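Fesau publishes its house rules for two-armed robot work, free for anyone to use

KIRKDALE, July. Hi, I'm Garba Osagie, and I look after safety and good practice at Fesau. Today we're putting our house rules for two-armed robots on our website, all of them, for anybody who wants to copy them, argue with them or scribble in the margins (please do!).

We call the rulebook Kettle. The name came from the kitchen, where most of it got written, and I never managed to come up with a better one. It began as one page taped to a cabinet door. Then people kept asking me the same things. How close can the two arms get? Who signs off when a task moves from the simulator to a real table? What do we write down when a run goes badly? The page grew, and now it's a proper document with a version number on the front and everything.

The rule that gets the most questions is the one about simulation. Under Kettle, a new two-arm task has to finish 1,000 simulated runs before we try it on hardware, and every run gets logged, including the ugly ones. If the arms touch each other even once in the last 300, the count goes back to zero. I've had some very long faces at my desk over that one, but I'm keeping it. 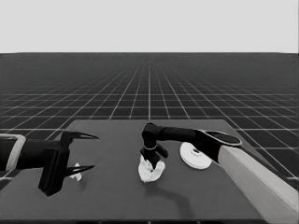
Both arms at work over the table in simulation, with the right one pressing into a crumpled white cloth.

Soft things like cloth get their own chapter. A block stays the shape it was when you left it, and a rag doesn't, so a pass mark written for blocks doesn't tell you much. Kettle asks teams to write down what counts as "done" before the first run, in words a visitor could check by eye. It also asks them to start the cloth in a different heap each time, and to keep other objects on the table for a share of the runs, so the arms don't only ever practice in a tidy world.

Once a task does move to a real table, the first 100 runs happen at reduced speed with a person at the stop button. That person can't be the one who wrote the task. I know how tempting it is to let your own work go on for just one more second!

"I complained about the reset rule for months," says Kourosh Mazandarani, who leads our manipulation team. "Then I went back through my old logs and found two touches I'd waved off as flukes. I complain less now."

We tried the rules out on Volix, our in-house folding and sorting project, before deciding to share them. Volix logged 1,704 simulated runs on its first task, so yes, it had a reset along the way, and the full log is included with the download as a worked case.

Kettle is a set of good habits. It doesn't replace the law where you are, or the standards your equipment has to meet, or your own risk assessment, and the first page says so in large type.

You can download Kettle from the Fesau website in plain text or as a printable booklet. There's a comment form at the bottom of the page, and I read everything that comes in. The next version is already open on my screen, and the chapter on handing objects from one arm to the other badly needs work, so send me your stories about that first.

About Fesau
Fesau builds and tests two-armed robot systems for light handling work. We're based in Kirkdale.

Press contact
Garba Osagie, Good Practice Lead, Fesau, Kirkdale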